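Stadix Clear Table Oil, 900 ml

Item 2542
Maker: Fekete
Type: one-part penetrating oil with wax, clear
Sheen: satin
Use: interior tables, desks, shelves and bench tops in pine, spruce, birch, maple and other pale woods
Not for: floors, exterior work, surfaces already painted or varnished

Stadix Clear is a low-yellowing oil for bare or previously oiled wood. It soaks into the top layer of the grain and leaves a thin wax film that can be repaired in spots. A small amount of white pigment offsets the amber shift that plain linseed oil gives to softwood. Expect a slight darkening on the first coat. Test on the underside or on an offcut of the same board before starting.

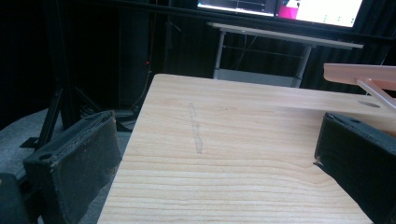

Ustmont, August

The formula in the current can replaces the older one sold as item 1592. The drier has changed and the wax content is slightly lower. The two may be used over each other once the first coat has cured, but should not be mixed in the same tray. Cans of the older formula can still be used if the skin on top lifts off in one piece and the oil below is clear.

Preparation

Sand along the grain to 120, then 150 grit. Stop there on softwood; a finer paper closes the surface and reduces uptake. Vacuum, then wipe with a lint-free cloth. Remove pencil lines with an eraser before the last sanding pass. Any graphite left on the wood will be sealed under the oil and can be removed only by sanding back.

Application

Stir from the bottom of the can until no pigment remains on the stick. Apply with a short-nap roller or a white pad. Wait 15 minutes and remove all oil still standing on the surface. Buff along the grain with a clean pad. Allow overnight drying at normal room temperature, then apply the second coat the same way at half the quantity. Two coats are enough for a desk. End grain may need a third.

Full cure takes ten days. Keep mats, keyboards and plant pots off the surface during this time.

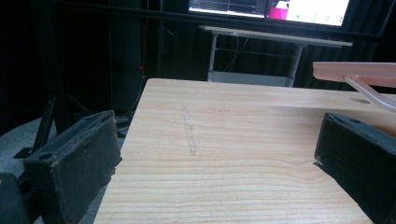
Enikő Magyar writes that on a knotty pine desk the second coat stayed tacky near the knots for three days, and asks if the top has to be stripped. It does not. Resin in the knots slows the drier. Rub the tacky areas with a pad barely damp with the same oil, wipe dry, and leave the room ventilated. On the next board, wipe the knots with denatured alcohol and let them dry before the first coat.

Aslı Ekinci asks about coverage on a top that was oiled years ago. Plan on a third of the quantity needed for bare wood.
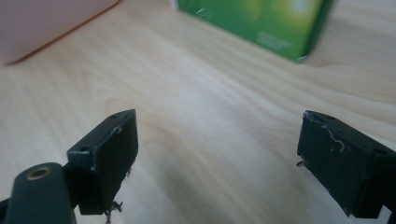

CARE AND STORAGE

Dust with a dry cloth. For routine cleaning use a damp cloth and neutral soap. Ammonia and scouring powder will dull the wax. Light scuffs can be rubbed out with a white pad and a few drops of oil, buffed dry after five minutes.

Oily rags can catch fire on their own. Soak them in water and store them in a closed metal container until disposal.

Store the can upright, closed, above freezing. Shelf life unopened: 24 months.

Related items: Stadix White Pads, Borkberg Short-Nap Roller, Borkberg Neutral Soap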